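The orchard that is not on the map

In September I went back to Grivard for the second time. In the spring I had joined a small art project there, and I promised some friends that I would write how it went. I am slow with writing, so it became autumn.

Grivard is a strip of land behind an old canal. Until the nineties there were fruit growers, and after them came almost nothing. Some plots were sold for houses that were never built, and the rest was left to brambles and young birch. Maarten Nijs grew up next to it. He is a sculptor, but in the last years he makes mostly walks. With Stijn Jacobs, who studied landscape design and then became tired of parking lots, he started a project under the name Noso. They asked people from the area to help them find the fruit trees which are still alive, and to make a path between them.

I imagined that we would plant things. In the first month we planted nothing. We walked in a line, four or five meters from each other, with sticks and bad gloves. When somebody found an apple or a pear tree, we tied a strip of yellow cloth to it and Stijn wrote the place in his notebook. In the spring it is easy because of the blossom, and later you must look at the bark. After three weekends we had 26 trees. The old sales map of the growers shows 300 for the same land.

Maarten did not want signs. I had a long discussion with him about this, because I think that a visitor who knows nothing will only see a wet field with some cloth in it. He said that a sign makes people read and go home. We found a middle way – at the entrance you can take a folded sheet with a drawing of the path and the names of the fruit, so far as we know them. One of the pears is called Aerts by the older people, after the family that grew it, and I could not find this name in any book.

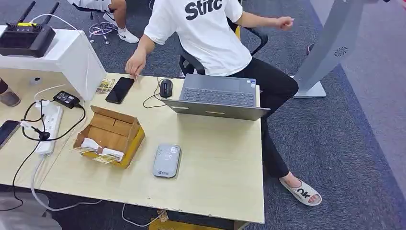 Laptop time.

The sheet cost more evenings than the walking. We had to decide how much the drawing should tell. In my first version every tree had a number and the distances were correct, and Stijn said it looked like a plan for sewer pipes. In the second version the path was a single line that fills the page, and the trees are small holes which you can feel with a finger. I printed 100 of them and I folded them at my kitchen table. At the end of the opening day there were 19 left.

The opening was at four in the afternoon. There was no speech, only soup and a walk. The path is mown one meter wide and it goes around things in a strange manner, because Maarten mowed it where the deer already passed. In two places you have to bend under branches. A man from the other side of the canal, Pustunov, brought a ladder and picked pears for everybody without asking us, and I think this was the best part of the day. Those pears are hard like wood. You must cook them for hours.

What will happen with the place I don't know. The agreement with the owner is for two years, and the grass needs to be cut every few weeks or the path is gone. Maarten likes the idea that it disappears. Stijn wants to graft the Aerts pear on young stock and give the trees away in the village, and for this he already looks for people with a garden. I said yes to one, although I have only a balcony – my sister has space behind her garage.

If you want to walk there, wear boots. After rain the part near the canal stands under water, and the plank we put there is short.

Contact: write me through the form | © All texts by the author | Back to top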